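Oiling a pale butcher-block top without turning it orange

4 min read

Ingeborg Pichler
10 September 2018

Hello all, I hope somebody can set me straight before I do something I regret. I have bought a Grernavden table top, the pale butcher-block sort made up of lots of strips, and I want to keep it in the spare bedroom as a combined dressing table and letter-writing table. It came completely bare. The leaflet says "treat before use" and leaves it there, which I thought was a bit mean for what I paid!

My sister did hers with something out of a tin that her husband had in the shed, and it has gone the colour of strong tea. She likes it. I don't, or at least not for me, as the whole reason I chose this one was the light blond colour. I've also been told varnish, wax, olive oil (surely not?) and leaving it alone altogether. It will have a lamp on it, some face creams and brushes, and now and then a cup of coffee, although I do try to use a saucer. It won't see any chopping or cooking.

So what would you put on it, how many coats, and do I have to do the underneath? I am 6 stairs up from the landing with no workshop and one small window, so nothing too smelly if it can be helped. Thank you in advance for any help at all, and sorry to have gone on.

Emanuel Cozma

just varnish it. two coats job done. underneath doesnt matter nobody looks there

Shahzad Hayat

Hello Ingeborg, and what a nice thing to be doing with a spare room. I've finished a good few of these tops over the years, for my own house and then for both daughters when they moved out, so let me tell you what I do and you can take whatever is useful from it.

First of all, please do the underneath. I'm sorry to disagree with Emanuel, but wood takes in damp from the air and lets it go again, and if one face is sealed and the other is bare you are asking for a top that cups in the winter. I skipped it on my very first one, and by January you could have rolled a pencil into the middle of it from any side. Whatever you put on the top, put the same underneath, and don't forget the ends of the strips, which are thirstier than anywhere else.

As for the colour, ordinary linseed oil is most likely what was in your brother-in-law's tin. It is lovely stuff on the right piece but it goes amber, and it keeps on going amber for years. Olive oil never properly dries, so you were right to be suspicious. For a pale top that isn't near food I would look for either a clear water-based varnish or a hardwax oil sold for light woods. The varnish looks after itself but it is a nuisance when it gets scratched, as you really have to do the whole surface again. The oil wants a freshen-up now and then, but you can mend one little patch on its own. I use the Lorano pale oil myself, and our Jallard branch stocks it in the small tins.

Rub the bare wood down gently along the grain with a fine paper, and do keep away from the coarse 60 grit, which leaves scratches you'll see in lamplight for ever more. Vacuum, then wipe with a cloth that is only just damp, and let it dry properly. Then put the oil on so thinly that you think you must be doing it wrong. Wait as long as the tin says between coats - mine says overnight - and go over it with a fine pad before the next. Two coats underneath and three on top has always done me.

Keep the window open even with the mild ones. And please lay the oily rags out flat outdoors to dry before they go in the bin. A scrunched-up rag can heat up all by itself and catch fire, and I have seen the scorched dustbin that proves it.

Last thing, the lamp. Stick some felt under the base, particularly if it is metal, and leave the finished top clear for a good week before it goes back. The surface can feel dry long before it is hard underneath, and a heavy lamp will leave you a perfect little ring. The same goes for pots of cream. A saucer for the coffee, yes, always!

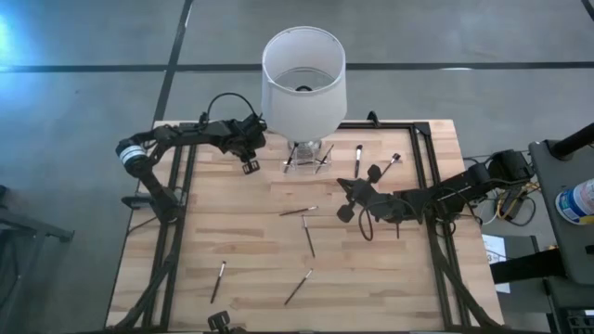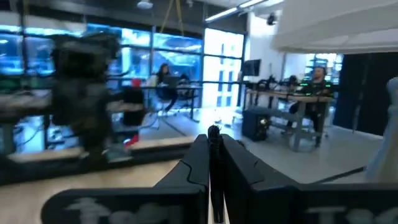 First picture: a light butcher-block top with a white lampshade and eight make-up brushes.

Do let us know which one you go for, and if you get stuck on the edges just ask, I'm on here most evenings.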